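Gripper width from the wrist camera drifts during a session — filter it or calibrate again?
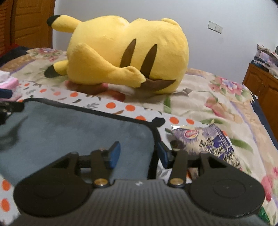

What units should the gripper width be stored in?
Meters, as the distance between the inner faces of the two fingertip pads, with zero when the pads touch. Convert once at import and keep the raw value in a separate column.

Asked in: Perception and tooling
Tags: gripper width, calibration, time sync, Tekon

I am preparing demonstrations for a pick and place policy. They are recorded in bedrooms and living rooms, with soft toys, clothes and snack bags, so the background is never the same twice. The camera pose comes out well. My problem is the gripper width, which I compute from the images by tracking the two blue fingertip pads.

My pipeline is this. Tekon reads the video and finds the pads by color. I fit a line to the inner edge of each pad, take the distance in pixels and convert it with a table that I measured at the start. Then Ginis joins the width with the pose and writes the episode.

At the start of the session the closed width is 2 mm, which I accept. After 38 episodes the closed width is 13 mm, although the pads are touching when I look at the video. The open width changes much less. I did not move the camera on the mount, at least not on purpose.

I tried a median filter with a longer window. The curve is more smooth but it drifts the same. I also tried to subtract the smallest value of each episode, and this makes it worse when the hand holds something for the whole episode, for example the ear of a toy.

Is it normal to calibrate again so often? Or should I look for the error in the software? The whole set has 87 episodes and I would prefer not to record it again.

Answer 1 (accepted)

A median filter removes single bad values. It cannot remove a drift, so you can put the window back where it was. A long window also makes the closing moment late, and the policy will learn to close late.

I would look at the color step first. You say the closed width changes much and the open width little. If the camera had moved on the mount, I would expect both to change. When the pads are near each other they are in the shadow of the fingers, and a threshold on brightness loses the dark inner edge. Then the line is fitted too far outside and the width is too big. If the room became darker during the session, this becomes stronger with time. It is the same mechanism I had in my own data, recorded in January, when the light goes early.

How to check it: take one closed moment from the first episode and one from the last. Draw the pad mask over both. If the mask in the last one is thinner on the inner side, you have found it.

How to repair it without recording again:

Use hue and saturation for the mask and leave the brightness limit very low. Limit the search to the region where the pads can physically be, otherwise blue cloth or printed packages can enter the mask. Then fit the line to the outer edge of the pad, which has better contrast, and subtract the pad thickness. The thickness you measure once with a caliper, with the gripper open. Under a strong squeeze the rubber is a little thinner, so do not expect a perfect zero.

After this, run all episodes again and plot only the closed width against the episode number. It should be flat. If there is still a slope, then I was wrong and you should check the mount.

Please do not subtract the minimum of each episode. You saw already why.

Answer 2

Had same with Kident. Update to the newest version and it was gone for me. Don't know what they changed.

Comment on answer 2: I am not using Kident, only Tekon and Ginis. Thank you anyway.

Answer 3

The accepted answer is good, I only add two things.

First, begin and finish every session with the gripper fully closed and then fully open, and hold each position for a moment. Save these as normal episodes with a flag. With a closed and an open reading at both ends you can see which one drifts, and you can correct a slow linear change if nothing else helps. We do this in the Kuusisto project and it costs very little time.

Second, check the join in Ginis. If the width and the pose have different clocks and the offset grows, the closing arrives at the wrong pose. In a plot of width against time this is invisible, the curve looks fine. Plot the width together with the height of the gripper over the bed or table, and look if it closes before it has arrived. This would not explain your 13 mm, but I have seen both errors in one data set, and after the first was repaired everybody stopped searching.

Comment from the asker: I drew the masks on Wednesday. In the late episode the inner side of both pads is missing, as answer 1 wrote. With hue and the outer edge the closed width is again near the first value for all episodes I have processed until now. The time offset I did not check yet — I will open a new question if I find something there.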